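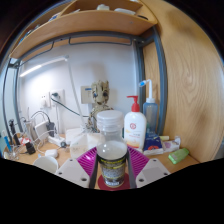 smihaila
Finger inserts on my hand-held gripper need realigning every couple of weeks and I want a procedure that holds. The ribbed inserts are printed flexible, bolted to rigid brackets, with a dark grip strip glued down each inner face. On a tapered cup like the one with the black label, the strips should meet both sides at the same height. After 40 cycles mine start to toe in on the left and the cup rotates as it lifts. Bracket screws are not backing out, I put paint marks on them in December. What else moves?

whiebert
The insert itself. Flexible prints creep at the bolt holes. Pull one and compare the hole spacing against a new part. If the holes have gone oval, more torque will make it worse.

smihaila
Checked. Left insert is oval at the lower hole, right is fine. Both are from the same Drument spool, same print settings.

m_bayram
Then I would look at the linkage before blaming the print. If one side closes early it takes the load until the other arrives, and that hole sees it every cycle. Put a feeler gauge against each stop with the trigger released.

whiebert
Disagree on the order. A feeler gauge reading off a creeped insert tells you nothing. New inserts first, then measure.

m_bayram
The stops are on the carriage. You can measure them with the inserts off.

whiebert
OK, fair. On the Sakska carriage, yes. On the older one the stop bears on the bracket.

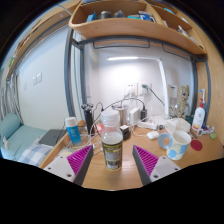
smihaila
Mine is the Sakska, so I measured with the inserts off. Left side closes first, well before the right. Re-seated the link pin, fitted two new inserts with metal sleeves in the bolt holes, wiped the strips with alcohol and reassembled. Now at 84 cycles with no rotation on the cup. I will rerun on a straight-sided bottle, which is less forgiving if the strips are not parallel.

plungu
Which sleeves? I tried brass in a set for our Callmont cell and they spun in the print.

smihaila
Knurled steel, pressed in warm. Brass would probably do if knurled.

m_bayram
Check the link pin again at a few hundred cycles. Mine walked back out - needed a retaining clip.

59 replies hidden | 771 views | 3 shares
Back to top | Contact the moderators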